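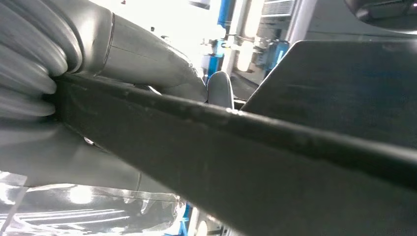 Dark grey parts, close up, with a ribbed section at the upper left.

1/ I said in April I would write up what I learned from a year of trying to get things repaired in this town, so here goes. Most of it is dull. Some of it might save you a phone call.

2/ I started with a kettle, a sewing machine and a desk lamp. The lamp was easy. New switch, new flex, done at the kitchen table in an evening.

3/ The kettle had a leaking seam. The maker doesn't sell the body as a part, only the lid and the filter. It went to the tip in the end and I still feel bad about it.

4/ The sewing machine is a Flendier that belonged to my aunt. It would run for a bit and then jam on anything thicker than a shirt. The first shop quoted £67 just to look at it.

5/ I took it to Shakuntala Bhatia instead. She works out of the back of the wool shop and does machines between other jobs. She found packed lint under the needle plate and a timing fault. It took her two visits to get the timing right.

6/ Her advice on lint, which I pass on: take the plate off and brush it out every few projects. Don't blow into it, you only push the fluff further in. Use the oil in the manual and no other.

7/ Someone asked last time about parts. For older machines, ask for the part number before you ask for the part. It is usually stamped on the thing itself. "The little metal bit at the back" gets you nowhere on the phone. I have tried.

8/ Rubber belts are the exception. Measure the old one laid flat and buy by length. Mine came in the post in three days from a seller who had a whole drawer of them.

9/ Replying to Maëlle Li, who asked if it's worth fixing a Plillier toaster. Depends on the fault. If the lever won't stay down, unplug it and clear the crumbs first. If an element has gone, I couldn't find a replacement anywhere, but I only looked for mine.

10/ Please don't open a microwave. I know there are videos. Leave that one to somebody trained.

11/ On guarantees: keep the receipt in the same folder as the manual. I had a hand mixer fail and spent a whole afternoon looking for proof I'd bought it. Found it inside a cookery book.

12/ Also write the date on the plug with a paint pen when you buy something. I started doing it this year and have already used it twice.

13/ Next up is my neighbour's radio, which hums. I suspect the capacitors but I've been wrong about that before. If you know a supplier who posts small orders without a silly delivery charge, reply below and I'll add them to the list.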